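Martes, 6:50. Vuelvo al embalse de Cledley a mirar aves. Viento flojo del norte, agua alta, el carrizo todavía sin cortar.

En la orilla este, las fochas de siempre y 13 cercetas pegadas al dique. Thomas Caputo dice que en marzo llegaron a 75.

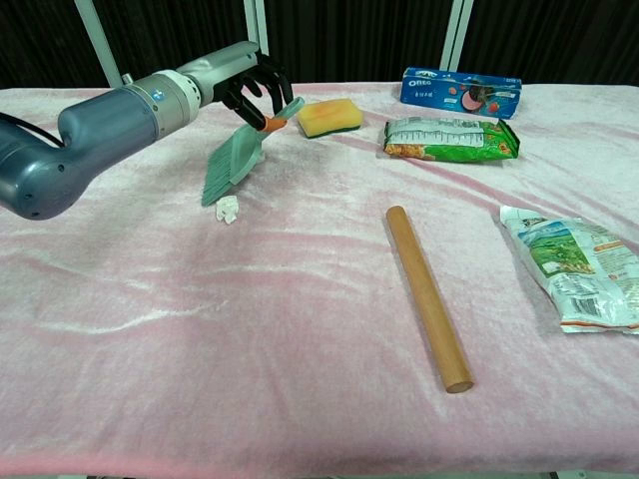
A las 8 salió el avetoro del carrizo. Voló bajo, unos 50 metros, y se metió otra vez. Es el segundo que veo aquí en 5 años. No me dio tiempo a sacar los prismáticos de la funda.

Esperé una hora más junto a la compuerta. Un martín pescador, dos lavanderas y mucho barro.

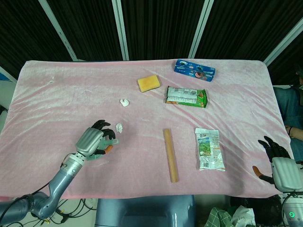 Reece Fairclough

Mañana pruebo en Mottram, por el camino de arriba. Si alguien ha visto avetoros allí este invierno, que me diga en qué tramo. El aparcamiento de abajo sigue cerrado.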